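From: Armindo Cardoso
To: brernby-handling list
Date: February 28, 2018
Subject: Re: Marker check before each session (draft rule 2)

On the draft, Valance wrote:

> Rule 2 asks for a marker check every 18 episodes. We log 500 in a
> normal week and the check stops the table each time. Can it be moved
> to the start and end of the day? Also, the text does not say who
> holds the cube or where.

I would keep the interval. In the October set, 587 episodes had to be relabeled after an offset in the tracking went unseen until the end of the day. With the interval in force, the loss is limited to one block.

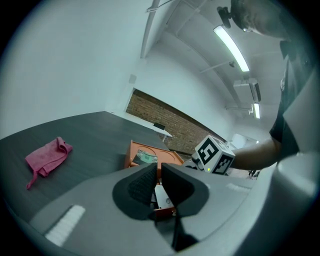
The wording on who holds the cube does need work. The draft says "present the cube to the gripper camera" and leaves the rest open. I propose that the cube be held clear of the table by one person, with at least two marker faces toward the camera, as with the front and right side faces here. A single face gives an ambiguous pose at shallow angles. Fingers stay off the black borders. The forearm should come in from the side, and the finger pads should not pass in front of either marker.

Replacement text for rule 2:

2.1 Check at session start and after every 18 episodes.
2.2 Two faces readable at the same time, held for 2 seconds.
2.3 Objects on the table may stay. Record them in the session log.
2.4 If the check fails, mark the block since the last good check as suspect and do not delete it.

2.3 is new. Hedosine clears the table first and Lã does not, and the results I have from both are equally good.

Comments on 2.4 especially, please. Rule 3 is unchanged.

Armindo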